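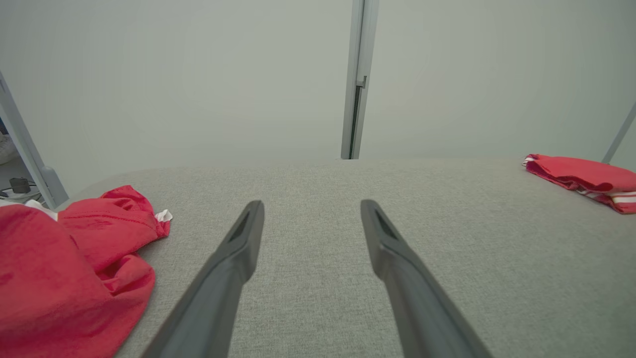

Home Notebook Materials Joints Finishes Archive

January 2, 2024

Hide glue, batch 2, open time and shear

Carried over from the August entry, where the batch 1 blocks were broken and the results thrown out. The batch 1 glue had been held warm over several sessions and topped up with water by eye, so there was no telling what concentration was in the pot by the end. Batch 2 was weighed dry and weighed wet, and the pot was weighed again before each glue-up. Lost water went back in to the gram.

Glue is the Medve granules, medium grade, from the sealed tub. Soaked cold overnight, brought up in the water jacket, strained once through muslin. Ratio as printed on the tub. The Nundico thermostat overshoots on first heating and then settles. Let it settle before putting the jar in. It was left alone at 60 C after that and the jar was checked with the glass thermometer, not the dial.

Blocks are beech offcuts from the Hulstead chair rails, planed the same morning. Grain parallel. Half were rubbed joints with no clamp, half were clamped with the cam clamps. Faces were wiped dry, no solvent. One block had a check running in from the end grain and was set aside before gluing.

Open time
Room was colder than I would like. Glue on an unwarmed face skinned almost at once, and the rubbed joints on cold blocks grabbed before they could be slid square. Warmed the remaining blocks on the radiator shelf and the difference was large. Time from brush to gel on a warmed face was about 111 seconds, taken as the point where a fingertip lifted no string. The cold faces were too quick to time with any confidence and I have left that column blank.

A draft matters more than I had allowed for. Glue on the blocks nearest the door gelled early even when warmed. The later ones were done with the door shut and the extractor off.

Shear
Pulled on the lever rig after the blocks had cured on the rack. The highest reading was 2,391 N, a clamped joint on warmed faces, and it failed in the wood across the whole of one face. The warmed rubbed joints were lower but also failed mainly in wood, with small patches of clean glue at the corners where the block had rocked. The cold ones let go in the glue line. The broken faces were glossy and smooth with brush marks still readable, so the glue had gelled before the second face ever wetted. That is a chilled joint and the number says nothing about the glue.

The rig still reads high after a sharp break because the pointer kicks. Edit Csizmadia fitted a felt washer behind the pointer and the kick is smaller. It has not gone. Readings on the glue-line failures are suspect for this reason, since those break with a snap. The wood failures tear and the pointer follows them properly.

Reheating
Kept 186 g of the batch back in the fridge in a lidded jar. It set to a firm, clear gel with no smell. To be cut up and remelted for the next set. If it pulls close to the fresh glue I will stop mixing new for every session. The Kondville sheet says to discard after one reheat, but it gives no figures and its author was gluing veneer.

Hot clamping
Tried warming the cam clamps as well as the blocks. Not worth repeating. The cork faces dried out and one came off its jaw. Reglued with contact adhesive.

Urea
Not tried in this batch. A small addition should lengthen the open time and might make the cold room workable, at some cost in strength and in resistance to damp. It needs its own jar and its own brush, labeled. The brush from the salt trial went back in the general pot last year and spoiled it.

Still open
- Remelted gel against fresh, warmed faces only.
- Cold faces with urea.
- Oak. The old rails coming in are oak and everything so far is beech.
- Calibrate the rig with the hanging weights before the next set. The last check was before the lever pin was replaced.
- Order muslin.

The blocks are in the tray under the rack, broken faces up, marked W or C for warmed or cold and R for rubbed. Please leave them in order until the faces have been looked at again under the lens.

Shares 2 Comments 0

Contact | Copyright Hulstead Workshop | Back to top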